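仿真里背景全黑：一次腕部相机故障的排查记录

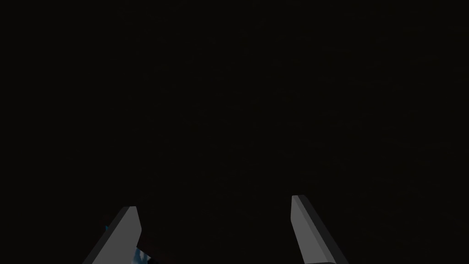 作者：Wenjie Cai
职务：仿真与测试工程师，Doscombe 抓取组

这个故障拖了11天才关掉，真正改动的配置只有两行。先把过程写下来，组里以后换场景模板的人多半还会碰到。

背景情况：我们的抓取策略在仿真里做回归测试，场景跑在内部工具 Merkard 上，腕部相机的图像送给策略，策略输出末端位姿增量和夹爪开度。每次合并代码之后会自动跑一轮，共700个回合，第二天早上看成功率和失败回合的回放。5月初那次合并之后，成功率掉得很厉害，而且失败方式很单一：夹爪张着，停在某个高度不再下降，直到超时。

第一反应是策略权重加载错了。Ilaria Amato 比对了校验和，没有问题。接着怀疑控制周期，因为同一批合并里有人动过关节限速。Ubaldo Mancuso 把限速改动单独回退，重跑一轮，结果没有变化。到这里已经过去三天，还没有人去看相机图像，大家看的都是外部视角的回放。外部视角用的是调试渲染器，光照是另一套，一切正常。

把腕部相机的图像导出来以后，方向就清楚了。夹爪的两个指面是亮的，灰色的面转折分明；画面上方几乎全黑，左指根部旁边露出几块蓝色碎片，再往右是一片很暗的红。单看指面，曝光没有毛病，所以自动检查也没有报警：那个检查只算画面里最亮的百分之几像素是否落在合理区间，指面把它撑住了。

于是问题变成：为什么近处有光，远处没有。

可能的原因当时列了三个。一是远裁剪面设得太近，后面的几何体根本没画。二是环境光丢失，只剩跟着腕部走的那盏补光灯。三是相机位姿不对，镜头朝向了场景外面。

裁剪面最容易查。配置里的远平面值与旧版一致，临时放大之后重新渲染，画面没有任何区别，排除。

环境光这一项，查配置文件查不出来。场景文件里环境贴图的路径写得好好的，文件也在。后来是 Graziella Fiore 提醒我看加载日志的等级：Merkard 在找不到贴图时只打一条 debug 级别的信息，然后用黑色常量代替，不算错误，也不算警告。把日志等级调低，果然有这一条。路径是相对路径，新模板把场景文件下移了一层目录，解析的起点跟着变了，在我本机上手工打开时工作目录恰好对得上，在测试服务器上就对不上。所以本机复现不了，前几天的本机测试全部白做。

补上绝对路径后，指面之外有了正常的底色，但成功率只恢复了一部分，还有不少回合照旧停在半空。

剩下的是第三个原因，它和第二个是同时存在的，这也是拖得久的主要理由。相机外参在新模板里从四元数写法改成了欧拉角写法，转换脚本按弧度输出，加载端按角度读取。安装角本来就不大，再按角度去读，相当于几乎没有俯角，镜头比应有的方向抬高了不少。手指还在画面下沿，看起来像是正常的腕部视角，工作台和目标物却被压到最底部，有的位姿下干脆出了视野。环境光丢失的时候，上方本来就是黑的，抬没抬高看不出来；环境光恢复以后，画面里多出来一大片空背景，才有人觉得构图不对。

用标定板场景核对过：投影误差在改正单位之后回到旧版水平。两处都修好，再跑完整一轮，成功率与合并前一致，停在半空的失败方式没有再出现。

有一点需要单独说，因为它和安全有关。同一份外参文件会同步到 Greco 那台实机上。合并之后到发现问题之前，实机排过两次试运行，都因为别的原因取消了。如果跑了，策略看到的图像和训练时的分布差得很远，它在仿真里表现为悬停，在实机上会怎么动，我没有把握。Italo Mazza 负责实机，他的意见是悬停属于运气好的情况，不能当成默认行为来依赖。我同意。目前实机侧已经加了启动前核对：外参与上一次通过标定的版本相比，任何一个转角偏差超过阈值，控制器拒绝使能，需要人工确认。

这次一并改掉的东西：

环境贴图缺失现在直接报错退出，不再用常量代替。上游 Herkurus 渲染库保留原来的行为，我们在自己的加载层里拦截。

外参文件的角度字段必须带单位后缀，没有后缀就拒绝加载。旧文件已经批量转换，转换后逐个与旧版矩阵做了差值比较。

图像检查换成分区统计。画面分成上、中、下三条，分别算均值和方差，任意一条的方差接近零就把该回合标为可疑。原来只看最亮像素的那条规则删掉。

失败回合的报告里默认附上腕部相机的图像，最多5张，按时间均匀抽取。外部视角回放保留，但放在后面。

分区统计有一个已知的误报：夹爪贴近单色箱壁时，上方那一条方差也会很低。暂时的做法是只在回合开始的初始位姿上判定，抓取过程中不判。初始位姿下视野里应当有工作台边缘和至少一部分目标物，这个条件比较稳。以后如果换成随机初始位姿，这条规则要重新定。

还没有做完的是悬停本身。策略在输入明显异常时没有任何输出可以表示"看不懂"，它只是给出很小的位姿增量，外面看像是在等待。Ilaria 想在策略外面加一个输入分布检测，我倾向于先用简单的停滞判定：连续若干个控制周期位移低于门限，而夹爪仍处于张开状态，就终止回合并记录原因。门限还没定，慢速接近小物体时的位移也很小，现有数据里这两种情况有重叠。下周把旧日志重放一遍，再看能不能分开。

2021年5月17日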